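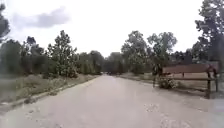
Figure 3.1 An unmarked road with a curb on the left and a gravel shoulder on the right.

Chapter 3
Finding the Edge of the Road

By now your rover has a frame, 2 drive motors and a habit of turning left when told to go straight. In Chapter 2 we blamed the wheels. In this chapter we give it something to steer by, so that it can be wrong for better reasons.

Most first attempts at road following look for painted lines. The Zaki, our shared-workshop build at Sorkosdale, did very well on the workshop floor, where we had laid the lines ourselves in tape. Roads are less obliging. A curb gives you a firm diagonal to hold on to. Packed dirt beside gray pavement gives you two dusty colors and an argument.
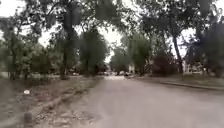
The program in this chapter, Garkness, ignores paint altogether. It takes a patch of pavement just ahead of the rover, learns its color, and works outward until the color changes. With the threshold set at 213, it treated the Sorkosdale workbench as a public highway. We will pick a better number in Section 3.2.

Before you start you will need:
The rover from Chapter 2, charged
A laptop with the Zornura tools installed
400 saved frames from your own street
A second person within reach of the off switch

Do the first tests with the wheels off the ground.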